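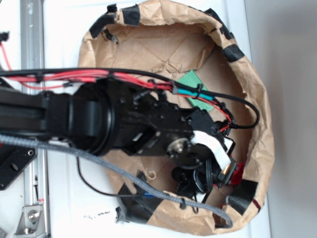

クラフト紙の囲いと黒いアーム(Drendano公開日)

**質問:実演見学、どこを見れば「わかってる人」に見えますか**

4月にDrendanoの公開日へ行きました。入場料500円。最先端を拝むつもりが、目に入るのは茶色い紙と黒テープばかり。隣の人は深くうなずいていましたが、私には何に感心すべきかわからず、とりあえず同じ角度でうなずいておきました。来月はMurkoverの実演に誘われています。予習すべき点を教えてください。

## 回答1(Aba Aidoo)

うなずきは基本なので、もうできています。

あとは紙を見ること。柔らかい壁なら、アームが当たってもどちらも大して傷みません。私が前に通っていた作業場では、硬い箱を使って指先を3回折りました。部品代は1775円、説教は無料。ケーブルの取り回しも見どころです。灰色の太い線が囲いの中まで垂れていたら、「引っかかりませんか」と聞いてみてください。担当者が急に早口になります。
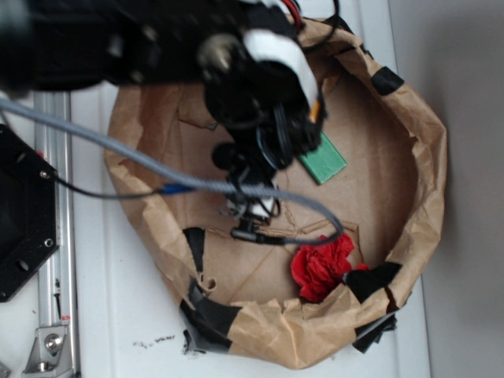

## 回答2(Nkrumah Antwi)

線より指先でしょう。布のようなくしゃくしゃした物は、形が決まらないのでつかむ側には厄介です。手元カメラの映像を出してくれる会場なら、そっちの画面の前に陣取るのが得。ピンクの布が左右の指の間に来ていて、指の内側が白く光っているのまで見えます。ピントは甘いですが、遠くから背伸びするよりずっとまし。 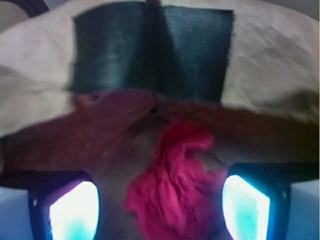

## 回答3(名無し)

Murkoverは行ったことないけど駐車場が狭いらしい。電車で。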